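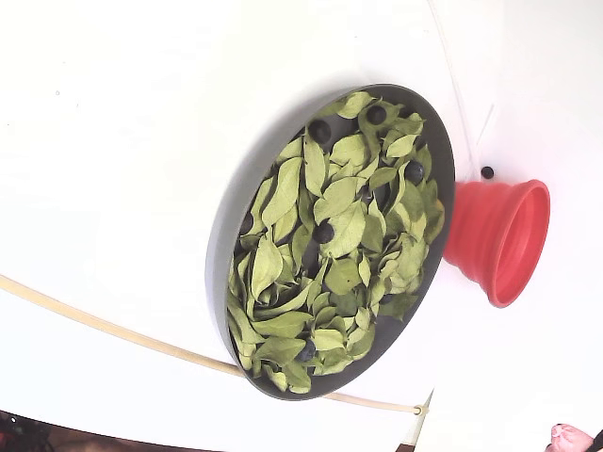 Trullik stage 4, stuck on the bridge section

ryota_n
ok so im on the Brorkbridge level, arcade board not the home port. got there with 17 grenades and still cant get past the second tank. the one that backs up and fires high. Any safe spot? Been at it since noon.

mavromatis_e
Crouch at the broken lamp post. High shot goes over you every time. Save the grenades for the helicopter. 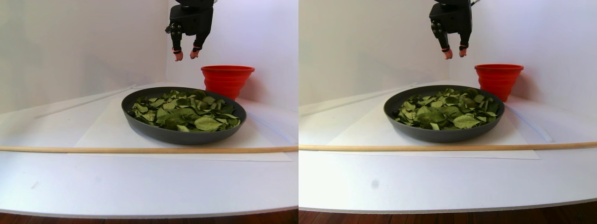 Shinji disagrees, says the lamp post only works on easy and that on default the second shell drops short and kills you. He jumps in close and knifes the hatch.

mavromatis_e
Never died there on default. What revision is he on? Mine's the Miletti board.

uchida_s
Ishida board, older one. Shell arc is different I think. Knife does more damage then the pistol anyway, try it.

ryota_n
tried both. knife got me to the helicopter twice, lamp post zero times. I'm on Ishida too so that explains it. Best score so far is 124 thousand, laugh all you want 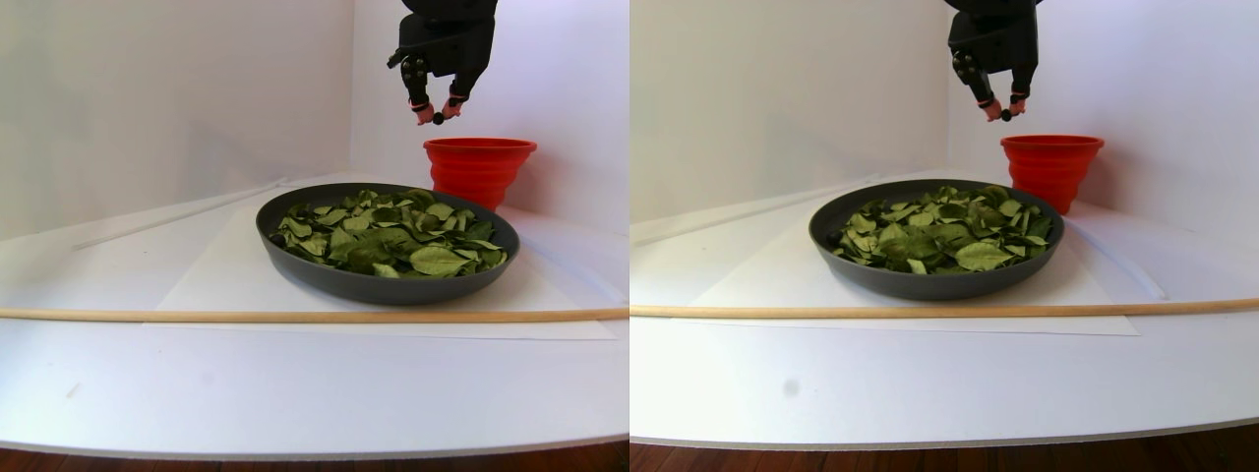 yae_m
Does the heavy gun carry over to stage 5 if you dont die?

uchida_s
It carries over with whatever ammo is left, topped up to 200 if you grab the crate by the exit.

mavromatis_e
Topped up on yours maybe. On mine the crate is just points. Still say lamp post.

ryota_n
past the tank!! died to the helicopter. will post again tonight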